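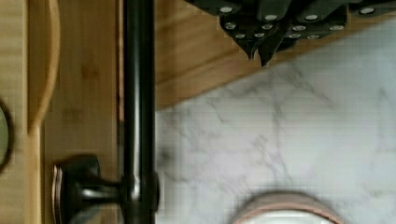

27/05/2024

Quick one, kettle's on and I have to be out the door soon. Still no decision on the move. Everyone keeps asking so I'm putting it here and then I can just send people the link.

Short version – we're probably leaving Heywood. Probably. The lease is up in June and the new rent is 696 more a year than what we pay now, and for that we get the same damp bathroom and the same upstairs neighbor with the treadmill. Not thrilled.

So, Rikelville. Went up to look again. Third time now. Drive was fine going, awful coming back, some kind of road work by the feed store and one lane for miles. Zania slept the whole way with her mouth open. I ate her fries.

The place itself. Half of a duplex, the left half, porch out front with room for two chairs if you like the person in the other chair. Kitchen is small but there's a window over the sink and I have wanted a window over the sink for 12 years. Washing dishes at a wall does something to you. Bedrooms fine. Closets, not fine. One of them has a slanted ceiling so low you could only hang shirts for a child in it. Zania says that's where the suitcases go. OK.

Water pressure good. I always check now, after the apartment on Fuller where you had to stand sideways and wait. Ran every tap while the landlord stood in the hall looking at his phone. Didn't flush anything, felt rude. Should have flushed.

Landlord is a man called Declan Bickerstaff and he talks slower than anyone I have ever met. Nice though. Told us about the last tenants (teachers, stayed 9 years, moved to be near a daughter) and about the maple in the yard, which he is very worried about. I think we got more maple than lease, to be fair. He wants an answer by the end of the week and he said it so gently I almost missed it.

Things I like up there:

- the bakery, the one with the green door. Rye bread. Sold out by noon so you have to want it
- quiet at night. We sat in the car with the windows down after dark to check, like a pair of burglars
- libary is open late twice a week
- the hill. Good for my knees or bad for my knees, one of the two

Things I don't:

- 3 traffic lights in town and I hit all of them red both ways
- one grocery store and the produce was sad. Limp celery
- Mom is suddenly a real drive away and not a quick one
- bus stops running at dinnertime

The mom one is the big one. She says go, go, don't be silly, and then she calls the next morning to ask if they have a decent pharmacy there. So I don't know what she thinks. I did look, they do have one.

Work doesn't care either way. Wurko lets me stay remote as long as I show my face for the quarterly thing, and I could do that on the train if the train did what it's supposed to. Zania's job is the harder bit. She'd have a longer commute and she says she doesn't mind, she'll do audiobooks, but she said that about the last commute too and by the second winter she was crying at a murder mystery in a parking lot. She'd want me to say it was a very good murder mystery.

Anyway we did the pros and cons list on the back of the gas bill, like grown ups, and it came out even. Then we did it again with the stuff that matters more written bigger and it came out Rikelville. Not sure that's math.

If it happens I'll need boxes. Please. Liquor store boxes are best, the ones with the dividers, I have too many glasses and I'm not sorry. Also does anyone want a couch – the brown one, you've all sat on it, the left cushion is better than the right. Free if you carry it down the stairs yourself. Those stairs have a turn in them and I'm not doing it agian.

Comments are open, tell me if you've lived up there and what the winters are like. Someone said the plow comes late. How late? I can do a few hours. I can't do a few days.

Right, shoes, keys, going. Will post when we've called Declan back.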